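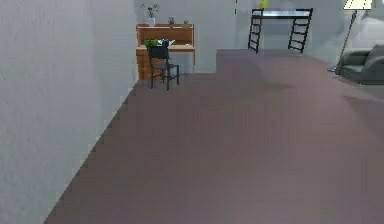
Figure 3. Rendered view of a carpeted room with a low step towards the rear.

3.2 Room surfaces and the decay of speech sound

The treatment of floor coverings in small meeting rooms has received less attention than that of ceilings. Makokha and Kiiskinen compared carpeted and hard-floored rooms in the Ballis office building and found that carpet shortened the decay of sound mainly in the upper speech bands, with little change below 500 Hz. Their rooms were furnished, however, and the part played by chairs and curtains could not be separated from that of the floor. We therefore modelled unfurnished rooms and varied one surface at a time.

Each room model was built in Givix from a plain shell with plaster walls. A change of floor level, as in Figure 3, was kept where the original plans had one. Steps of this kind are common in converted buildings and are often left out of acoustic models on the grounds that they are small compared with the longest wavelengths of interest. We tested this assumption by running each stepped room a second time with a level floor, the ceiling height being adjusted so that the volume stayed the same.

Absorption values for carpet were taken from our own measurements on samples laid directly on concrete, without underlay. Values for painted plaster were measured in the same way. Scattering was set separately for each surface and was not altered between runs. The source was placed at seated head height and the receivers were spread over the remaining floor area, none closer than one metre to a wall. Decay times were read in octave bands, and results are given here for the 500 Hz and 1000 Hz bands only. The full set contains 3774 source and receiver pairs.

In the 1000 Hz band, replacing a hard floor with carpet reduced the decay time by 30 per cent on average. The reduction in the 500 Hz band was smaller and varied more from room to room. Long, narrow rooms gave the least even results. Sound travelling between the two long walls meets the floor only rarely, and a flutter echo remained audible in the processed speech samples whatever the floor covering.

The step had no measurable effect on the average decay time in either band. It did alter early reflections at receivers directly in front of it, where the riser returned a weak reflection shortly after the direct sound. When the riser was given the same absorption as the carpet, this reflection fell below the level of the other early arrivals. We kept the step in all later models for consistency with the Picard survey, in which floor levels were recorded room by room.

Two limits should be noted. The models assume that absorption does not depend on the angle of arrival, and they do not account for wear of the carpet pile. The second point is taken up in Section 5.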